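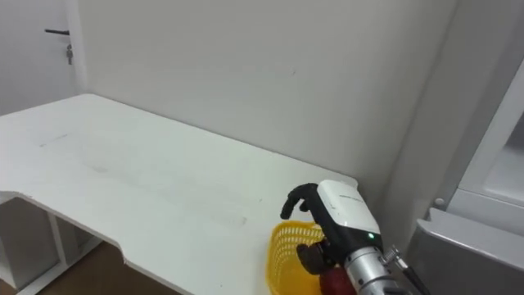
Hirnville Teleoperation Group – Workshop Notes

Tips for recording household tasks by remote control

These notes cover table work: picking up a basket, moving it, putting things into it and setting it down again. They apply to sessions where an operator drives the arm with the hand controller and to sessions where the arm is guided by hand. Differences are marked.

Before the first run

Wipe the tabletop with a damp cloth and dry it. Gray streaks on a white surface show up in the recordings, and a model can learn to use them as landmarks. The left-center of our table collects most of them.

Clear everything that is not part of the task. Lattice baskets are fine to leave out if the next task uses them. Put all others on the shelf.

Check the status light on the hand. Green means the hand is ready. Any other color: stop, power down the hand, wait 11 seconds, start again.

Look along the wrist cable through one full turn of the last joint. It should have slack at both ends of the range and should not rub on the connector. Tape it only to the arm, never to the housing of the hand.

Placing the basket

A basket near the corner of the table shortens the reach but leaves little room for the fingers on the outer side. For a first set of demonstrations, keep the rim at least 139 mm in from both edges. Move to corner positions once the operator can repeat the center position without a correction.

Yellow on white gives good contrast. White baskets were tried in December and the rim was hard to find in the operator's view.

Grasping a lattice rim

Approach from above with the fingers curved, not closed. Lower until the fingertips are past the rim, then close slowly. Fingers that enter the holes in the side will catch on the way out. If this happens, open fully, wait, and lift straight up. Do not pull sideways – the basket tips and the run is lost.

With hand guiding, hold the arm behind the wrist. A palm on the hand housing blocks the camera and adds load to the mount.

Speed

Set the controller scale to 500 for travel and 201 for contact. Change scale only while the hand is still. Reece Whiteley keeps both values as presets under Kotura in the operator menu.

Pauses are recorded like everything else. If you need to think, do it before pressing record. A short stop above the basket is acceptable; a long one should be trimmed.

Keeping and discarding runs

Keep a run with a small miss followed by a clean recovery, and label it "recovery". Discard a run if the basket leaves the table, if a person reaches in, or if the view drops out.

Vary the start pose of the arm between runs. Vary the basket angle too – a quarter turn is enough.

After the session

Park the hand clear of the table, open the fingers and release the controller. Wipe the finger pads with a dry cloth. Solvent makes the surface slick.

Session files go in the Trernden folder, one subfolder per task.

Last revised 2025-03-09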